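Contents Previous chapter Next chapter Glossary Index

Chapter 5
When Part of the Job Moves to a Machine

Jytte Kjærgaard had packed sample kits at Parkava for most of her working life when the company decided that a robot should do some of the packing. She heard it at the Monday shift meeting, between an item on parking and an item on the new time clocks. The plant manager, Ragnheiður Holst, read out four sentences. The machine would handle the small plastic parts. Kit assembly would stay by hand. No one would be let go. Questions could go to the shift lead.

The shift lead was Nanna Oddsson, and she had learned of the plan that same morning.

Parkava is a mid-sized packing firm with 183 employees. It fills kits for customers who sell them under their own names: craft sets, kitchen samples, small repair packs. The work is light, repetitive and harder than it looks. A packer picks up a part, turns it to check for flaws, and sets it in the tray facing the right way. A good packer does this without thinking about it, and that made the next step awkward. Before a machine could take over the picking, someone had to show it how picking is done.

The supplier, Wakach, sent an engineer named Siu-fong Ko with several hand-held grippers. Each had two fingers that opened and closed, and a camera that recorded what the fingers were doing. Packers were asked to leave their own hands out of it and do the job with the tool, over and over, on a table set aside at the end of line two. The recordings would be used to train the robot.
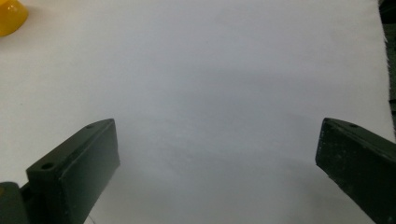
Kjærgaard was one of the first to try. She found the work slow. With her fingers she could feel whether a part was seated; with the gripper she had to look. She also had to begin each recording with the fingers open and well away from the part, and she kept forgetting. After the first week she told Oddsson that she was tired in a new way – her wrist was fine, but her eyes hurt.

There was also the matter of pay. Packers at Parkava earned a base wage plus a bonus for trays finished. A person at the recording table finished no trays. For two weeks the packers who had agreed to help took home less than those who had refused. Holst corrected this once Oddsson brought it to her, and the difference was paid back in January, but by then several people had taken their names off the list.

Heiðrún Lauritsen, the union representative, raised another question. The recordings showed how a packer worked, including pauses and mistakes. Could they be used to judge the person who made them? Ko answered that the files carried no names. Lauritsen pointed out that the table schedule did, and that anyone could lay the two side by side. The company later agreed in writing that the recordings would not be used in reviews or discipline.

None of these problems was technical. The gripper did what it was built to do. The trouble came from the arrangements near it: who was told and when, how the bonus was figured, who kept the schedule. Most of this chapter deals with arrangements of that kind.

We begin with tasks. A job is a bundle of tasks, and a machine usually takes some of them and leaves others. Section 5.1 gives a method for listing the tasks in a job and sorting them by skill, pace and contact with other people. Section 5.2 looks at work that automation adds, such as recording, checking and clearing jams, and asks who ends up doing it. Section 5.3 covers pay systems, with a second case from Gastetti, a food supplier where around 40 workers moved from piece rates to hourly pay. Section 5.4 takes up records and privacy, and section 5.5 returns to Parkava a year after the robot was installed.

As you read, keep a job you know well in mind – your own, or one held by someone in your family. You will need it for the exercise at the end of section 5.1.

Key terms in this chapter: task, job bundle, demonstration, piece rate, base wage, added work, consultation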